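Birthday party at home or rent a place??

noura_kh
posted 2020-06-30
My daughter turns 4 in October. Husband wants the party room at Tillisa, 200 for two hours, pizza included. I say backyard. We have 21 on the list already and thats just cousins and preschool. Help

ghanem_mama
Backyard. Sprinkler, cupcakes, done. They dont remember any of it at that age

twoboysandadog
Disagree. Did backyard last fall – rained the whole time, 29 people in my living room. Never again. Pay the 200

ghanem_mama
So have a rain date? Still cheaper

twoboysandadog
A rain date with grandparents driving in. Ok lol

Ivance
Why 21 kids tho. We did one guest per year of age and it was lovely, she got to play with everybody. Cut the list

noura_kh
Cant cut cousins, my mother in law would never speak to me again. Preschool maybe. Does Tillisa let you bring your own cake? Husband didnt ask

twoboysandadog
They did for us, no candles though. Call them, rules may be diferent now

Ivance
No candles?? For 200?

noura_kh
Ok leaning backyard w/ a rain date. Will call anyway. Thanks all – Noura Khasawneh, tired

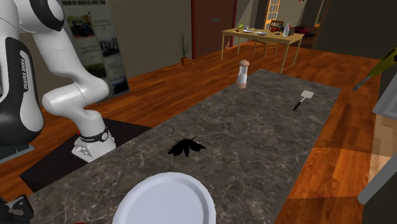 How long should a party for a four year old last?

Two hours is plenty, with the cake in the first hour before they get cranky.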